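Call for participants: sleep and evening screen use in adults

Dosham Sleep Study, posted Aug 3, 2021

We are looking for 200 adults who are willing to take part in a study on how the use of tablets and laptop computers in the evening is connected with the quality of sleep. The study is carried out by Zulla, a small independent research office for public health, together with the sleep clinic at Grønli.

Many people say that they sleep worse after a long evening with a screen. The opinions on this are strong, but the measurements from ordinary homes are still few. Our wish is to follow people in their normal life, with their own devices and their own bed.

You can apply if you are between 18 and 65 years old, use a screen on most evenings, and do not work night shifts. Persons who take sleeping pills on prescription can unfortunately not be included. Pregnant women are asked to write to us first, so that we can discuss it.

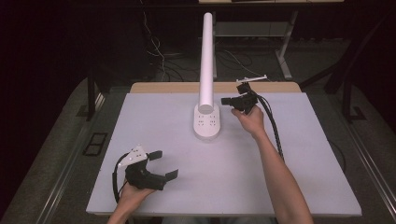
The participation lasts 4 weeks. During this time you wear a wristband at night and fill in a short sleep diary each morning. In the second half of the study we will ask you to put the screens away 16 minutes, one hour or two hours before bedtime - the group is decided by drawing lots. You visit our office in Dudia two times, at the start and at the end. Each visit includes a simple eye test and a talk with a nurse.

Participants who complete all parts receive 600 dollars. Travel by bus or train is paid separately, please keep your tickets. You may leave the study at any moment without giving a reason, and you will then be paid for the weeks already done.

Your answers are stored under a number and not under your name. The results will be sent to all participants in April, also to those who stopped early if they wish it.

To apply, please write a short letter with your age, your usual bedtime and a telephone number to Jummai Ogundipe, study coordinator, Zulla, Dudia office. We answer all letters - also when the places are already filled.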